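Un bras loué au mois, pour apprendre à ranger la cuisine

Karabo Motaung reçoit dans l'atelier de Clunden, au deuxième étage d'un ancien magasin de tissus. Il est neuf heures du matin et elle a déjà fait du café pour tout le monde. L'entreprise propose depuis novembre une formule qui s'appelle Plusus : un bras robotisé, une table, une caméra au poignet et un logiciel d'apprentissage, le tout loué aux écoles d'ingénieurs et aux petits laboratoires.

« Nos clients ne veulent pas acheter tout de suite, dit-elle. Ils ont un projet de six mois, parfois un seul étudiant. Pour eux, l'achat est une décision trop lourde. » La location dure au minimum 2 mois. Le client reçoit le matériel monté, et un technicien reste sur place la première journée.

Je lui demande pourquoi la cuisine. Elle réfléchit un moment avant de répondre. « Au début, nous avions des cubes en bois. Le bras prenait le cube, il posait le cube, et les visiteurs étaient contents pendant une minute. Ensuite ils demandaient : et avec une vraie chose ? Alors nous avons changé les objets. Une passoire, par exemple, c'est difficile, parce que le bord est mince et qu'il y a des trous partout. La caméra n'aime pas beaucoup les trous. »

Le lot standard contient 40 objets, de la vaisselle, des aliments factices et quelques appareils. Le client peut en ajouter d'autres, à condition de les enregistrer lui-même dans le logiciel.

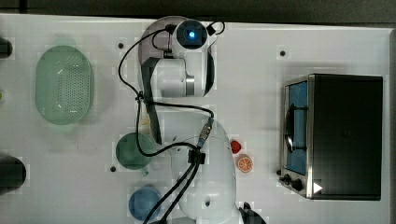

« Pour apprendre une tâche nouvelle, il faut la montrer avec la main, continue Karabo Motaung. Nous conseillons 60 démonstrations. Avec moins, le bras comprend l'idée générale mais il hésite au moment de fermer les doigts. Avec 100, c'est plus confortable, surtout si on change la position des objets à chaque fois. » Elle insiste sur ce dernier point – beaucoup de clients, dit-elle, remettent la tasse exactement au même endroit et s'étonnent ensuite du résultat.

Tout n'est pas encore réglé. Les câbles qui passent à l'extérieur du bras lui sont souvent reprochés. « C'est vrai, ce n'est pas élégant. Mais quand un câble est fatigué, le client le remplace seul avec un tournevis. À l'intérieur du bras, il devrait nous renvoyer la machine complète. » Une gaine souple est à l'étude avec Kemeys, le fournisseur des connecteurs.

L'école de Lostudwood, première cliente, a renouvelé son contrat au printemps. Elle a demandé une notice plus courte et un arrêt d'urgence placé plus près de l'opérateur. Le second est déjà livré. Pour la notice, Karabo Motaung sourit un peu : « Je l'écris moi-même, et je suis lente. »

Reste la question du prix, qu'elle préfère donner sur devis, selon la durée et le nombre de postes. Les demandes pour la rentrée sont ouvertes et la visite de l'atelier se fait sur rendez-vous, le matin de préférence.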